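Postia investor profiles: is the subscription worth it?

Last updated: October
2 min read

Postia sells write-ups of business families and holding companies, aimed at people who want to know who they're dealing with before they sign something. A seat costs 1,550 a year. I used one for seven weeks, and I'm still not sure who should be paying that.

I started with Groltano, a holding company I already knew from work. The profile reads smoothly. It also reads like something Groltano's own press office would be happy to hang in the lobby. The founder is "visionary," the move into private lending is "bold," and the two years of losses that came after it get half a sentence. Sources are listed at the bottom, and most of them are the company's own releases.

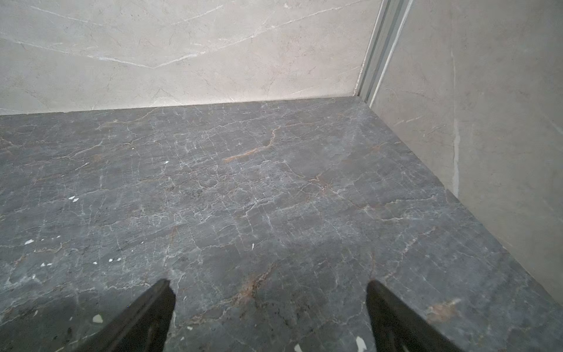
The Guérin profile is better. Odette Guérin gave Postia an interview, and she's blunt about how the family firm nearly lost its import business. But I wanted to see what her former partner Régis Royer had to say, and he gets a name check and no quote. Did they call him? The page doesn't tell you.

Search is quick, and the ownership charts print cleanly. Alerts are another story. I set five and got one, for a dinner speech. Fevon, which charges less, at least sends you the filings and lets you draw your own conclusions, though its site is ugly and the search box is picky about accents.

If you need background for a first meeting, Postia will get you through the small talk. I wouldn't lend anyone money on the strength of it. Ask for a trial and look up a company you already know well before you pay.

Rating: 2 out of 5

7 shares | 2 comments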